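Subject: Re: [offsite-planning] Room list, take two

On 3 December 2019 Nabila Abou Zeid wrote:

> Final headcount for Drornham is 401. The hotel has held 400 beds
> in the main building and says the other guest can go "in the annex."
> I have seen the annex. Can someone at Netunow please find me one
> person who is not coming, or who would enjoy sleeping above a
> bowling alley?
>
> Also still missing: passport details from 70 of you. The airline
> wants them before it will print a single ticket.

Nabila,

I asked the sales floor who would like to stay home and got silence, followed by a question about whether the annex has its own minibar. Put me down for the bowling alley. I sleep through my own phone, so a few late strikes won't hurt.

The rest of your list, in the order I got to it:

1. **Passports.** I've chased the Netunow people and have everything except 7. Two of those have expired passports and a lot of confidence. I've sent them the address of the passport office and the price of the fast service, which they will be paying themselves.

2. **Buses.** Rakero can do the airport run but wants to bill us for 600 seats. Their reasoning is that the big coaches only come in one size. I pointed out that empty seats don't need driving anywhere, and the man said he'd never heard it put that way. He's sending a new quote.

3. **Slides for the opening talk.** Mthembu want their logo on every one. I've offered them the first and the last. 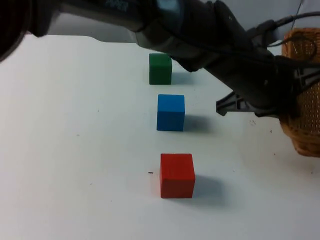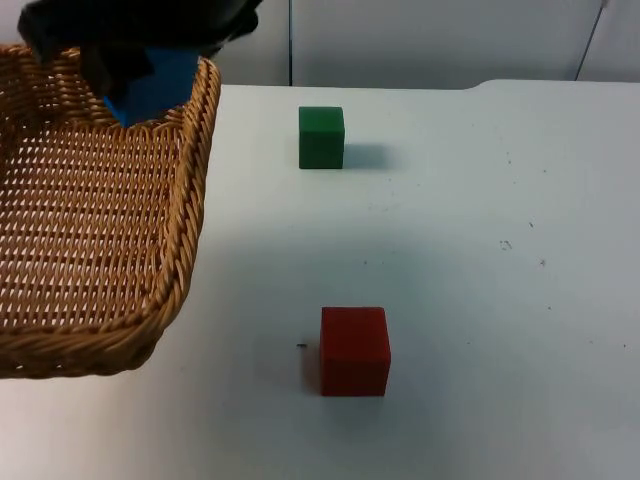
4. **The dinner.** The hotel won't seat all of us in one sitting unless we take over the terrace, in December, with rented heaters. I'd go with two sittings and let the directors attend both. They'll say it's a burden and have dessert twice.

5. **Shirts.** Please, no shirts. I still have the box from the last trip under my desk, all extra small.

Could you let me know by tomorrow night if the annex needs a separate deposit? Accounts has started replying to my emails with just a question mark, and I'd like to get this one in while they're still using punctuation.

And if anybody else on the list has a bowling ball, bring it.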